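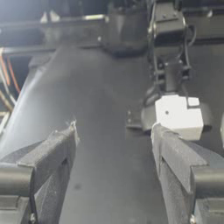

Setup was the part that put buyers off, Pankaj Mathur wrote after trying the new Tallby kit, and he asked for more of that work to be done before the box ships.

Zorkden has now released Tallby 4, a two-arm tabletop kit for labs, classrooms and small packing shops. The arms come assembled and calibrated. Each has a two-finger gripper, and the software includes starter routines for picking up small wrapped goods and placing them in a bowl or tray.

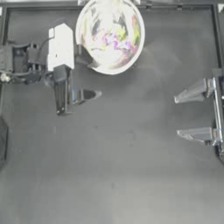
**Can the arms be run separately?**
Each arm has its own controller and power switch. The second can stay off while the first is in use.

The gripper fingers are sold in pairs under part number 418 and can be changed with a hand tool. The older 364 fingers also fit.
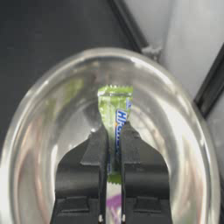
**What does support cover?**
Parts and remote help are included for five years. On-site visits are booked through Treven and billed separately.

Customers who own an earlier Tallby can install the new software without buying new arms. The download opens in January.

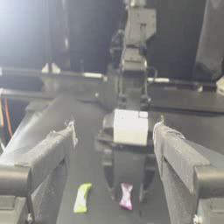

## Ordering

Orders are taken by Zorkden directly and by its distributor, Chauhan. Kits ship in the order payment is received.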